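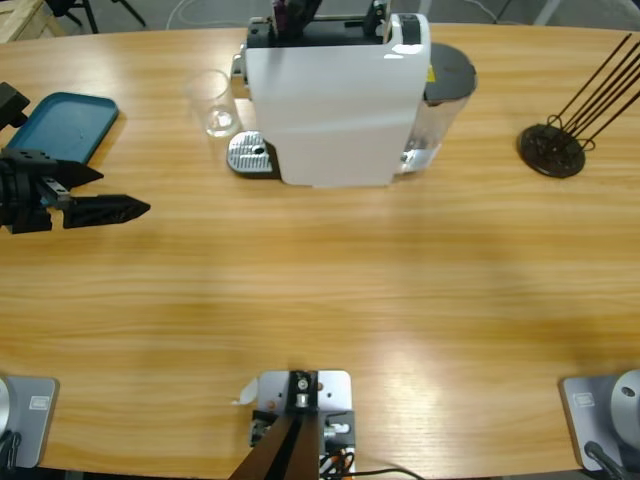 Descale it before you touch anything else, Nazmiye Duman had said, and she had said it again on the phone that morning, in the same words, so Barış wrote it at the top of the sheet and underlined it.

The sheet was ruled in four columns: item, condition, action, recipient. He had prepared it the night before on the pattern they used at Norkgate for returned stock. His aunt's apartment had to be empty by the end of July. He had allotted the coffee machine one line.

Item: coffee machine, capsule type, white. Condition: working when last used. Action: descale. Recipient: he left that blank.

The tank came off with a lift and a slight tilt toward the body. He rinsed it twice, filled it to 900 milliliters by the kitchen jug, and added one sachet of the powder, which had hardened in the packet and had to be broken up with the back of a spoon. The instructions, which she had kept in a plastic sleeve with the receipt, gave a soak of 55 minutes for hard water. He set the timer on his phone. The water in that part of town was hard. She had complained of it in every letter.

While it soaked he did the drawer. Capsules, purple, one sleeve open and one sealed. A coffee spoon that did not match the others. A notebook with a rubber band around it.

He took the notebook for recipes. It was a log. She had written down every cup the machine made, by date, with a number beside it and sometimes a letter. The first page gave the key. N was for Nanami Chiba from the second floor. Z was for Zerrin. D was for Duygu Canpolat, who had come on Tuesdays to do the accounts of the shop and had gone on coming after the shop was sold. A dash meant she had drunk it alone.

He read it standing up. The numbers ran without a gap. At 2000 she had drawn a small box around the figure and written: cleaned grate, changed nothing else, tastes the same. Lower on the same page there was a B, with a line under it. He checked the date against what he could remember. It was the weekend he had driven down from Orkcombe to fix the bathroom door. He had drunk half the cup and said it was weak.

The next entry said: B says weak. Use small button.

He turned forward. From there on every cup was marked s, for small. There were 186 of them. He added them up on the back of the sheet because the page totals were in pencil and two had rubbed off. Most were dashes. There was no second B.

The timer went. He put the jug under the spout and ran the tank through in stages, stopping each time the jug was two-thirds full. The pump was loud at first, then leveled. The water came out cloudy, then less cloudy. He emptied the jug, rinsed the tank, filled it with plain water and ran that through as well. The instructions called for one rinse. He did two. He lifted out the metal grate, washed it with dish soap, dried it, and put it back so the drain hole sat where it had been.

Zerrin Çınar rang at four to ask if the table was spoken for. He said it was going to Olard with the chairs. She asked about the machine.

"It's clean," he said.

"Does it make a decent cup?"

He said he would have to check. He looked for the cups, but the cups were packed, and the tape on that box was already down. He found a water glass on the drainboard and stood it under the spout. He opened the sleeve, put a capsule in, closed the lever, and pressed the small button.

The cup was strong and a little bitter, and the glass was too hot to hold by the sides. He drank it at the window. Then he sat down with the notebook and a pencil and turned to the last page she had used. He wrote July 24, 2019, and the next number, and an s, and a B.

In the fourth column of the sheet he wrote his own name. He put the sleeve of capsules in his jacket pocket and went to look for a box with handles.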